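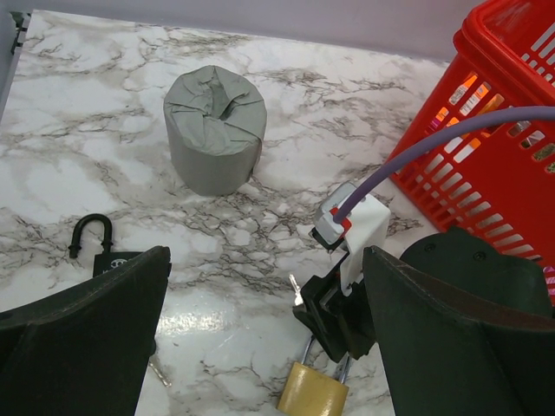

Cadeado com várias chaves: onde guardar as reservas?

Fórum Skusico > Casa e organização > Fechaduras e cadeados
Tópico aberto em setembro de 2016

viola_monti
Pessoal, estou arrumando as coisas da despensa e esvaziei tudo em cima da mesa. A cesta vermelha de plástico com os pacotes já tem lugar certo. O que falta resolver são os cadeados. Tenho um preto da KAIJING com as chaves todas na mesma argola, e argola pendurada no cadeado não me parece o melhor jeito de guardar. Vai ser usado no armário do corredor do prédio, aqui em Famevville. Deixo uma cópia com a vizinha ou guardo tudo em casa?
Viola Monti

rodape52
Separa as chaves hoje mesmo. Uma no chaveiro do dia a dia, outra em casa, num gancho, e o resto com alguém de confiança. Se perder a argola inteira, vai ter que cortar o cadeado. Já paguei por isso uma vez na Testa e não foi barato.

lia.quintal
Discordo de deixar com vizinho. Vizinho muda, viaja, esquece onde pôs. Eu guardo as reservas numa latinha com tampa na cozinha e escrevo numa etiqueta de que cadeado é cada uma.

rodape52
Etiqueta com o nome do armário é pedir para ser roubado. Usa um número ou uma cor.

lia.quintal
Dentro da minha cozinha? Quem entrou para achar a latinha já está dentro de casa.

viola_monti
Gostei da ideia da cor. Tenho esmalte sobrando, dá para pintar a cabeça da chave. Só não queria misturar com as outras, tenho 13 chaves numa gaveta e metade não sei o que abre.

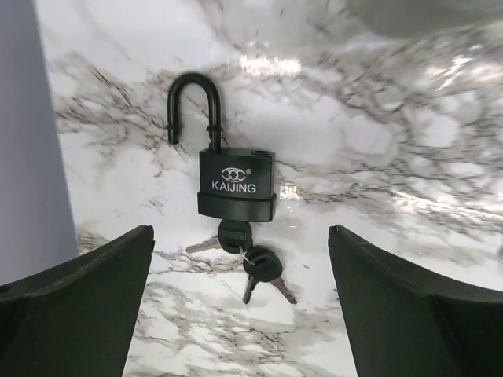

oficina_do_beco
Dá para guardar o cadeado aberto, sem travar a haste?

m.tavares
Pode ficar aberto sem problema, desde que em lugar seco e sem poeira. Se entrar sujeira no furo da haste, limpe antes de fechar.

oficina_do_beco
Obrigado. O meu ficou 6 meses fechado numa caixa na garagem e a chave quase não girava quando fui usar.

m.tavares
Grafite em pó. Pouco, no canal da chave, e gira umas vezes. Óleo de cozinha nunca.

rodape52
Eu uso o Mostent em spray e funciona bem. Grafite suja a mão.

m.tavares
Spray também junta pó com o tempo. Cada um usa o que quer, mas em cadeado que fica em corredor eu vou de grafite.

viola_monti
Voltando ao assunto das chaves. Testei as da gaveta uma a uma. Coloquei o cadeado na mesa, deixei a cesta no fundo para ter espaço e fui separando: o que abre alguma coisa vai para o gancho,
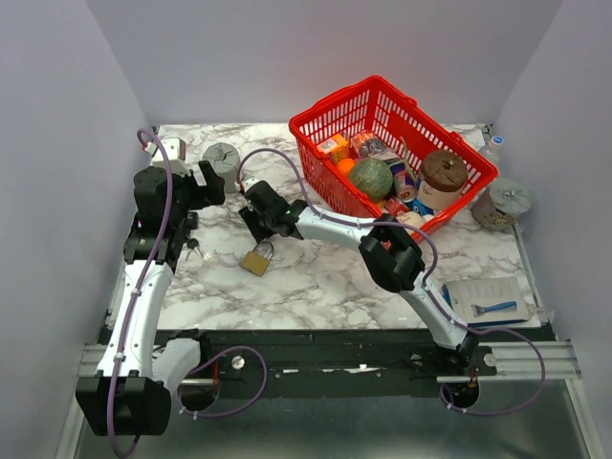
e o que não abre nada vai para um envelope até abril. Se até lá ninguém da família der falta, jogo fora. Sobraram 10 no envelope.

lia.quintal
Dez é muita chave sem dono. Confere caixa de correio e mala antes de jogar. Chave de mala é pequena e vive perdida em gaveta.

viola_monti
Uma era da caixa de correio mesmo. Ficaram nove.

rodape52
E a cópia, ficou com a vizinha?

viola_monti
Ficou com a minha irmã, que mora a duas ruas. A outra pintei de verde e pus na latinha.

rodape52
Continuo achando o gancho melhor que a latinha, mas tudo bem.

oficina_do_beco
O esmalte descasca em chave de metal? Na cabeça de plástico imagino que segure mais.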